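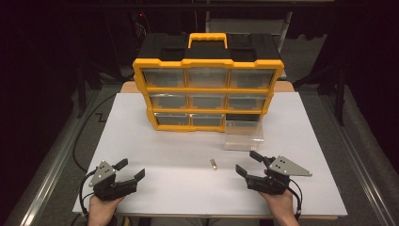 Two grippers, one parts organizer, and the drawer that ate my month.

I've been promising a post about the drawer task for ages, so let me finally sit down and write it before I start the next thing and forget all the details (I always forget the details, it's why I have a blog).

So, quick background if you're new. I've been teaching a robot to do small bench chores by doing them myself with a pair of hand-held grippers. You hold one in each hand, you do the job with the jaws instead of your fingers, everything gets recorded, and later a policy gets trained on the pile of recordings. My project is called Kiltora, for no reason other than I liked the sound of it and the folder needed a name. The arms it runs on live at the other end of the room and mostly get to rest while I do the work, which feels backwards!

The chore this time: there's a small metal part on the board and an organizer with nine drawers, one of them out of its bay. Pick up the part, drop it in the loose drawer, slide the drawer home. That's the whole thing. I wrote it on a sticky note and figured I'd have it done before dinner.

Ha.

The part is easy. I'd expected it to be the hard bit, small metal thing on a flat board, but if you come in low and close slowly it's fine. My first few tries I came straight down on it like a claw machine and it went shooting off, and I spent more time crawling around on the carpet than recording. Lower and slower. Once I had that I almost never lost one.

The drawer, though. Oh boy. With fingers you don't think about a drawer at all, you sort of wave it at the hole and your fingertips sort out the rest. With a gripper you've got two points of contact and no wiggle, and if the drawer goes in tilted even a little, it jams. Then you push harder and the entire organizer scoots backward across the board. I did this over and over. I'd push, it would scoot, I'd mutter something, I'd reset.

What fixed it was giving the left hand a job. For the first batch I did everything with my right and just let the left hover there like a bored coworker. Then I started bracing the case with the left jaws while the right one fed the drawer in, and it went so much better I threw out the first batch completely. All 80 of them. That hurt, but mixing two ways of doing the same thing in one set has burned me before (see the towel post from last November) and I wasn't going through that again. The robot ends up halfway between two habits and does neither.

The second thing was a pause. When I'm in a rhythm I line up the drawer and push in one motion, and when you play it back you can't tell where lining up stops and pushing starts. Neither can the policy, I guess, because the early version just rammed the drawer at the case from wherever it happened to be. So now I bring the front of the drawer, er, the back of the drawer, whichever end goes in first, up to the bay, hold it there for a beat, and only then push. It feels silly and theatrical when you're doing it. You get used to it.

I also recorded a bunch of messed-up ones on purpose. Start crooked, feel it catch, back out, straighten, go again. I was skeptical about these and put them off until the very end, and they made more difference than anything else I did. Before, a jam was the end of the run. After, it would back off a little and have another go, and the first time I saw that I actually yelled.

A few people have asked why I don't just drive the arms remotely and record that. I did, for the cup task! I used Clikell, a little remote-control setup that I still like a lot for big slow moves. For this one I couldn't stand it. I could barely feel when the drawer was catching, so I'd find out about a jam by watching the case slide away. With the grippers in my hands I get it right through my wrists. And I'm way quicker, maybe three tries in the time one used to take me.

The downside is that my hands can do things the arms can't. I'd catch myself twisting my wrist into some lovely angle and then remember that the arm would have to go through its own elbow to get there. Those all had to go. I ended up losing 18 that way from the good batch, and I've gotten stricter about keeping my elbows in.

Also, the cables. Each gripper has one trailing off it, and if you reach across yourself they'll find each other. I've settled on a rule that left stays left and right stays right until the drawer is in the bay. And take breaks! The grippers don't weigh much but by the end of a long session my thumbs were done. I couldn't open a jar of pickles.

Where it stands now: some 300 good recordings, and the policy gets the drawer in most of the time if it's one of the bottom bays. Middle row is shaky. Top row it hasn't really learned, which is fair, I've hardly shown it any. It also gets confused by how see-through the drawers are, or that's my theory. It'll sometimes close its jaws a bit short of the drawer, on nothing, and carry that nothing very carefully over to the case. I stuck a strip of tape on one drawer to test the idea and it did help on that one, but I'd rather not tape all of them, it feels like cheating.

Next up is the top row, and then taking a drawer out instead of putting it in, which I have a bad feeling about. If you've done anything like this with clear plastic parts, please leave a comment, I'd love to know whether you changed your lighting or just recorded more.

Posted 30/07/2025 in Kiltora, bench chores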